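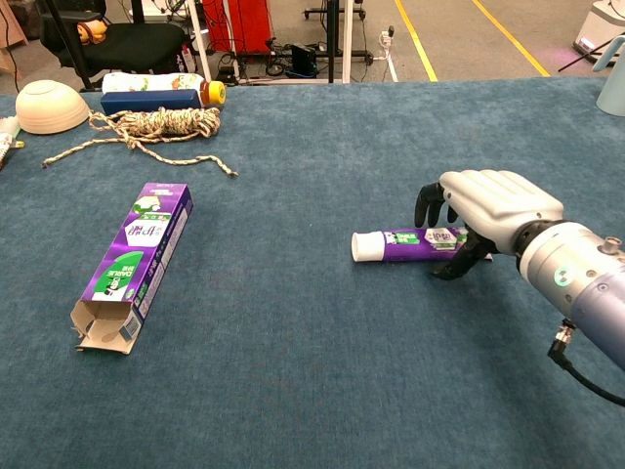
The Umgate works opens its doors to the public one Wednesday each May, and the tour starts at 7 in the morning, an hour I had assumed was reserved for bakers. A coach drops you at the wrong gate. You walk round.

Umgate makes toothpaste, mostly for other people's labels. We were issued hairnets and, for the bearded, a second hairnet, and led past the mixing vessels, each of which holds 1,000 litres and smells like being told off by a dentist. The paste is stirred under vacuum to keep the bubbles out. I asked what happens if the bubbles stay in and was told, rather coldly, that they don't.

The filling line is the star. Tubes arrive open at the bottom, get filled from that end, and are then crimped flat, 300 a minute, with a noise like a very cross typewriter. Having spent my life believing the stuff went in through the nozzle, I kept quiet and nodded.

Less gripping was the flavour room, where we sniffed strips of card and ranked mints. My favourite was the one they had discontinued.

The canteen does a decent bacon roll. The shop takes cards only, and the coach home leaves from the right gate, so allow time to find that one too.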